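Aitken Centre reopens kitchen after refurbishment

March 19, 2024

The Aitken Centre has reopened its shared kitchen to staff and visiting groups following a programme of refurbishment carried out over the winter by the contractors Prammont.

The work included new worktops, repairs to the floor and the replacement of the wiring, which had been the subject of complaints from users of the building for several years. The total cost was £3,285, of which £900 was met from a grant awarded by the Dakumow Fund. The remainder was drawn from the centre's maintenance budget.

Agnes Skinner, head of facilities, said the kitchen had been closed for six weeks in all. "We are grateful to everyone who made do with the tea point on the upper floor during that time," she said. "The room is now in regular use and the first comments have been favourable."

As part of the reopening, the centre has also replaced its stock of crockery. A total of 112 items were bought, including mugs, side plates and bowls. Older pieces in sound condition have been passed to the community hall.

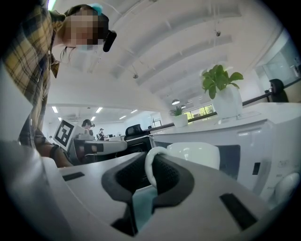
Users are reminded that mugs should be washed and returned to the cupboard at the end of each session, and that appliances should be wiped down after use. Food left in the refrigerator must carry a name and will be removed on Friday afternoons.

Groups wishing to book the kitchen for the period from May onwards should apply in writing to Gillespie Innes at the centre office. Existing bookings will be honoured and need not be renewed. Charges for evening use remain unchanged.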